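Home | Index | Household | Clothing | Random article

Search this encyclopedia Go

Clothes hanger

A clothes hanger, or coat hanger, is a device that holds a garment by its shoulders or waist so that it can be stored upright with few creases. The usual form has a hook at the top and two sloping arms below it. Many hangers also have a bar across the bottom, on which trousers or a scarf can be laid. Hangers are made of wood, wire, molded plastic, padded cloth and, less often, cardboard.

Coated and jointed types

Some hangers are given a covering or a shaped surface to keep clothes from slipping. Rubber coatings, flocking and raised ribs all add friction. Segmented hangers have short sections with seams between them along the length of the rod. Folding hangers have arms that drop on a hinge and can be pushed through a narrow neckline without stretching it. A cord or a small loop is sometimes used on hangers meant for straps and light garments. 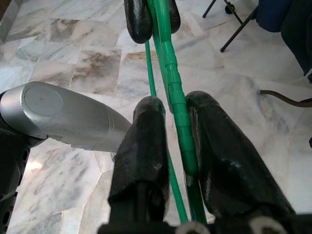
Why do knitted garments stretch on a hanger?
The weight of the knit pulls down on the small area of yarn that rests on the arms, and the loops open under the load. Heavy sweaters are usually folded and kept on a shelf for that reason.

Use

A shirt or jacket is normally hung by passing one arm of the hanger into each shoulder. Garments with a narrow neck are loaded from the hem, with the hanger pushed up inside until the hook comes out at the collar. The shoulder seams should sit on the arms. If the hanger is too wide, its ends leave raised points in the sleeves; if it is too narrow, the shoulders droop.

In homes without a large closet, clothes waiting to be hung are often laid over a bed or a folding table. Dark clothing is commonly hung together, as lint from pale towels and fleece shows on it easily. Printed logos and emblems last longer if they do not rub against a zipper on the next garment.

Hooks are either fixed or swiveling. A fixed hook is molded in one piece with the body on most plastic hangers. A swiveling hook is a separate metal part, and lets the garment face either way on the rail.

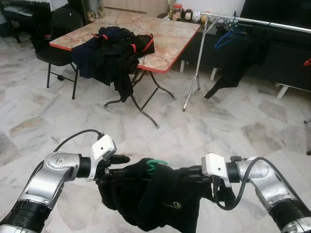
Black garment with a small printed logo, with a green hanger hook at the top.

Storage

A closet rod for adult clothing should have a clear depth of 60 centimeters behind the door, which leaves room for the sleeves. Spare hangers tangle less when all the hooks point the same way.

See also: Closet; Clothes line; Garment bag; Valet stand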